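Can they do chores yet? Asking about kitchens and small workshops

Home > Robots and automation > General discussion

hobwarmer
September 3, 2025
My sister runs a small catering kitchen and has started asking me whether a robot arm could take over the boring end of the day: putting knives away, folding cloths, wiping down. She's seen the videos. I said I didn't think so, but my information is old. Has anyone here got one doing real chores, every day, without somebody standing next to it?

Shih-chieh Kong
Partly. We have a Pundo arm with a two-finger gripper and we've been trying it on kitchen jobs since April. Picking up one known thing from a clear surface is fine now. Knives were the first thing everybody asked for, so we spent a lot of time on them. The handle is the easy bit, as long as the arm comes down square to it. What it does with the blade on the way to the rack is the part I still watch.
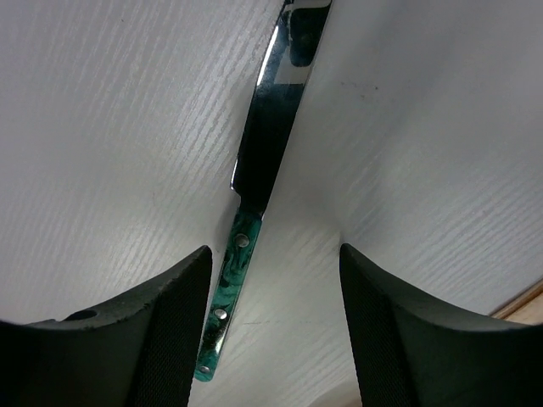

Green-handled knife, gripper open, not touching it.

With the knife lying on its own it gets hold of the handle nearly every time. Put a second knife across it and I wouldn't leave the room.

two_left_mitts
So the answer is no, then. My sink has never had one knife in it.

Shih-chieh Kong
The answer is that it depends on what you give it. A catering kitchen can lay things out the same way every night. A family sink can't.

Alžběta Jireš
I work on the shop-floor side, packing and light assembly, and I'd split the question differently. Hard things with a fixed shape are close to solved if you pay for decent fixtures. We have 5 cells with Pintér feeders and they run through a shift with very few stops. Anything that bends is another matter. Cloth, bags, film, paper sleeves. The arm can find the thing but it doesn't know what shape it will be once it's lifted.

We had a Hitatex folding unit on trial for towels. It managed 60 an hour on a good day, and a person on the same bench did 140. It didn't get tired, I'll give it that, but it did need every towel laid flat first, and laying it flat is most of the work.

hobwarmer
That's useful, thank you. Cloths are the bigger job for her. Does it matter what they're made of?

Shih-chieh Kong
Yes, more than I expected. Thin stuff that lies tight to the table is the worst, because the fingers have nothing to close on. You either push the edge until it rucks up or you bring it to the side of the table so it hangs over. 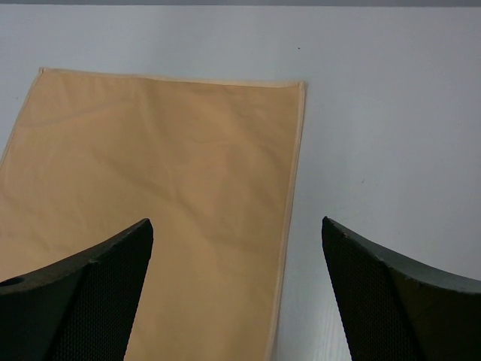
We get on better when there's a visible hem, in a lighter colour than the rest, as the arm can line up on that and work along to a corner. Creases in the middle bother it less than I thought they would. A plain white cloth on a white table is hopeless with our set-up. If your sister is buying new ones anyway, I'd get a strong colour with a border.

two_left_mitts
You are now choosing the tea towels to suit the robot.

Alžběta Jireš
People chose dishes to suit the dishwasher. I don't see the problem with that part. My objection is the price. For a small kitchen the arm, the guarding and the time spent setting it up would pay for a lot of evening hours, and those hours come with someone who can also mop.

Shih-chieh Kong
I disagree on set-up time. Ours took 2 weeks and most of that was us changing our minds about where to bolt it. Guarding, fair point — a blade in a gripper near people is not something I'd be relaxed about.

bench_and_bucket
We looked at the Bustus one for wiping tables. It wiped well and then went round the ketchup bottle every time, so there was a ring left. They say that's being worked on. We sent it back.

hobwarmer
I'll tell her to leave the knives to people and maybe ask for a demo on cloths. Alžběta, was the trial free or did you have to pay for it?

Alžběta Jireš
We paid for delivery and the engineer's time. Ask for it to be run on her own cloths, straight out of the dryer in a heap.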